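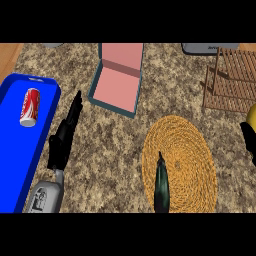 ## Drollard's can scheme is back, and I've already filled a bag

2019-09-24

Good news for anyone with a pile of fizzy drink cans by the back door: the Drollard can collection started up again this month, and it's running from the old Betar shop on the corner (the one with the green shutters, next to the chippy).

I popped in on my way home to find out what's changed. Guido Cocco is in charge this time and he was happy to chat between drop-offs. Last spring the scheme took in 3,000 cans before it ran out of space and had to stop, which was a shame as people were just getting into the habit. Now there's a proper store room at the back, so he reckons it can keep going right through the winter.

You get a stamp for every bag, and 4 stamps gets you a free hot drink at the Rusu café over the road. Bags hold 200 cans if you squash them, a fair bit less if you don't! I'm hopeless at squashing, so mine will take me ages.

A few things I asked on your behalf. Food tins are fine too, but give them a rinse first. No aerosols, sorry. And you don't have to live in Drollard, my sister's lot drive over from two villages away and they've been told to carry on.

Doors are open until six most evenings. Parking is still awful, so walk if you can, or leave the car by the library and bring a trolley. Guido has spare bags behind the counter if you need one.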